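Silent Walking and Reported Calm: A Small Study of a Contemplative Practice Group

Student project report, Spiritual Care and Society module
Authors: Godfrey Okoth, Joana Quintela
Supervisor: Orsolya Erdős
Submitted 9/25/23

1. Background

The Maltholm group meets for guided meditation and follows a set of teachings it calls the Skallevine readings. Members describe the readings as a way of becoming open to an inner light. Our project did not test that claim. We asked a narrower question: do people who attend the sessions report feeling calmer afterwards, and does the form of the session make a difference?

2. Method

Two forms of session were compared. In the seated form, a reading is spoken aloud and followed by silence. In the walking form, the same reading is given and members then walk alone without speaking. Sharon Mosoti led both forms, using the same text and the same closing words.

Participants filled in a short form before and after each session. It had eight items, each marked on a scale from 1 to 7, and a blank space for comments. We handed out 104 pairs of forms and received 93 complete pairs. Incomplete pairs were left out of the scoring, but their comments were kept.

3. Results

Scores for calm rose after both forms of session. The rise was slightly larger for the walking form, but the spread of answers was wide and we do not treat the difference as reliable. The item on "feeling close to others" rose only after seated sessions. The item on tiredness did not change in either form.

Comments were sorted by theme. The most common theme was breathing, followed by gratitude. Several people wrote that the reading stayed with them more clearly when they walked. Others found walking a distraction and said they lost the words within a few minutes.

4. Discussion

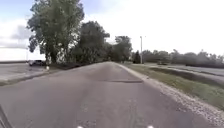 Reading time: 3 min

The two forms differ in more than movement. Walking sessions were held outdoors and seated sessions indoors, so the effect of open air cannot be separated from the effect of walking. A better design would add an indoor walking session - the hall at Ukelley is long enough for this.

Members also chose which form to attend. Estíbaliz Barroso pointed out at the draft stage that people who already like walking would tend to score it well. We agree, and any repeat of the study should assign the forms by lot.

The word "calm" caused some trouble. In the Skallevine readings it means a settled attention to what is sacred, while newer members took it to mean being relaxed. The form should define the term or use two separate items.

5. Further work

The comments have not yet been coded by a second reader. Sessions held in July used an earlier version of the form and are not included here.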